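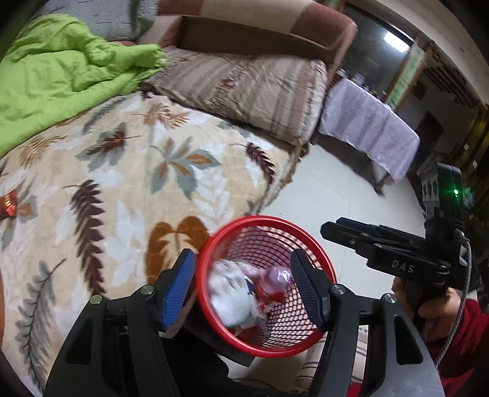 Seltdale Housing Service Opens Bedroom Tidying Program to More Residents

SELTDALE -- The Seltdale Housing Service will extend its Berell home help program to 64 more households in May, bringing the number served to 700. The program offers residents help with bedrooms that have become hard to keep in order during a long illness or recovery.

Each household receives 2 visits. The first deals with the bed and the floor beside it, where used tissues, torn wrappers and medicine boxes tend to gather. The second is set aside for bedding, shelves and closets.

"People who spend much of the day in bed keep what they need within reach," said Facundo Navarrete, program manager. "After a few weeks the blanket has become a table. We start there, and we ask before anything goes into the wastebasket."

Under the program's rules, tissues and torn wrappers may be thrown out at once. Medicine cartons, open or closed, are set to one side -- even those that look empty -- until the resident or a family member has checked them.

Medicine boxes and a crumpled tissue lie together on a leaf-patterned blanket, a mix that calls for sorting by hand.
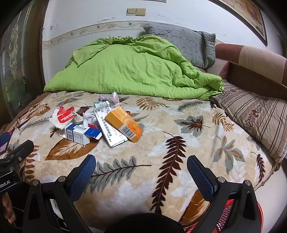
How to Apply

Residents may apply at the Quezada Street office or through a visiting nurse. There is no charge to households. Applicants aged 62 and over will be seen first.

Wastebaskets and storage bins for the program are supplied by Zirkus, a Seltdale household goods firm.

Press inquiries: Facundo Navarrete, Seltdale Housing Service, Quezada Street office.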